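Progress report – demonstration day, Dralgate handling project
To: program office, Nernel
Jun 26, 2019

Quick one, full numbers go in the August report.

Demo day is done. 18 visitors signed in, mostly from the partner shops plus the two reviewers you sent. Ran it in the big meeting room at Dralgate, not the lab, as the lab floor is still being redone. Projector was fine. Coffee late.

What we showed
Simulation first, then the talk, then questions. The block task on the Kuroda setup in sim, wrist view up on the screen so people could follow what the gripper is looking at. Four runs planned, four runs done. Two finished clean. One dropped the block on the way up, one timed out hunting for the grasp. We left the bad ones in and talked through them, which the reviewers seemed to like. Most of the questions came out of those two anyway.

What people asked
– Why so much of the view is fingers. Fair. Wide lens mounted close in, we know. Moving the mount back is on the list but it changes the calibration and we'd have to redo the training set.
– Whether it can tell two reds apart when they overlap on screen. Sometimes. Worse when one is a lot darker than the other.
– When they can see it on real hardware. Told them after August, no firmer than that.
– Cost. Sent them to you, sorry.

Dirnura asked for a second visit with their own line people, separate from the general crowd. Would like a yes or no from your side before we offer dates. Half a day of staff time, no extra spend.

Problems
Render machine locked up during setup and had to be restarted, start slipped. Spare is ordered. Handouts had last years budget table in them, pulled before they went out – corrected ones will be mailed. Sign-in sheet needs a column for company, we are chasing a few people by email to fill it in.

Spending
Room, food and printing inside the line you approved. Travel for the reviewers not billed to us yet. Receipts go in with the quarterly packet.

Next
Grasp timeout fix, then rerun the same four. Mount test in sim only for now. Draft of the hardware saftey plan to you before the August report. Need your comments on the old draft to do that, please resend if they went out already, we can't find them.

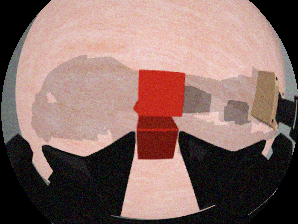
Wrist view in simulation, red blocks at the gripper. Dralgate demo day.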